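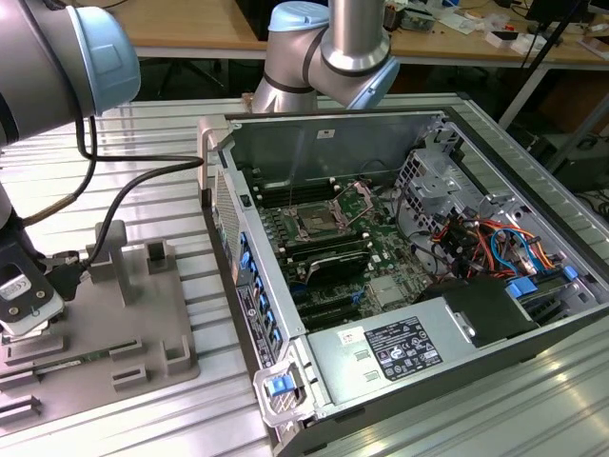 Inside an Office Tower: Board, Socket and Memory

Posted 22/04/2025 by the Prisel workshop desk

We get a lot of mail asking what the inside of an ordinary office computer looks like once the side is off. Most people have owned several of these machines and never opened one. This gallery is one tower, laid on its side on the bench, with a few notes on the parts people ask about most.

The tower is a plain business type, the kind that sat under desks in the Kaimal building in Retdale until that office was cleared out in November. We took in 327 machines from that clearance. A good many still work after a cleaning and some fresh memory, and the rest are kept for parts.

Blue plastic is the maker's way of showing what can be moved by hand. On this case you will find it on the tabs along the edge and on the latch in the carrying handle. If a piece is blue, try your fingers on it before you reach for a screwdriver. We have seen plenty of broken clips from people who went at them with a flat blade.

The big green board in the middle is the motherboard. Everything else in the case either plugs into it or feeds power to it. The square opening toward the top of the board is the processor socket, with its metal frame lifted and no processor in place.

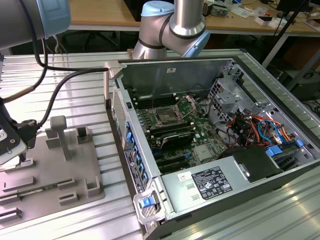 An open socket is the one spot on the board to keep your fingers away from completely. The gold pins are very fine, and a bent one can stop a whole memory channel from working or keep the machine from starting at all. We put a plastic cover over a socket if the board is going to be stored. Any cover from the same socket family will do, and we keep a tub of them.

Next to the socket are the memory slots. They are long and narrow, and each one has a notch that only lines up one way. If a module won't go in, turn it end for end and try again. It takes more push than most people expect, but it should go down straight – never at an angle.

The expansion slots are farther down the board. In an office machine these often stay unused for the life of the computer. Sometimes there is a basic graphics card, and now and then a network card from before the building was rewired.
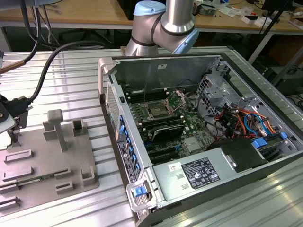 The power supply is the silver box with the black label. Leave it closed. There is nothing inside for a home user to fix, and it can hold a charge after it has been unplugged. The label is worth reading before you buy any add-on card, as it gives the limits for the supply. If the print is worn, write down the model number and look it up.

Power cables are color coded. On older supplies of this type, yellow is 12 volts, red is 5 volts, orange is 3.3 volts and black is ground. Don't pull on the wires to free a connector. Hold the plastic plug, press the catch if it has one, and work it straight out.

Small parts go on a holder of their own as they come off. Memory gets lost on a bench more easily than you would think, and a module lying flat under a manual is easy to lean on. We use a gray plate with raised slots and keep it right beside the case.

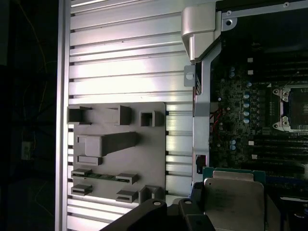
Gray holder plate next to the open case, with a thin green circuit board strip held between two of the clips.

Readers with a tower of their own to clean can start with the Flevix bench guide, which we keep as a free download. It covers dust, fans and thermal paste, and has a page on sorting screws. The printed copy is on the counter in Retdale while they last.

Write to the Prisel workshop desk, Retdale, using the contact form | © Prisel. All rights reserved. | Back to top

We use cookies to remember your settings and count visits to this site. By continuing to browse you accept their use. Accept | Manage settings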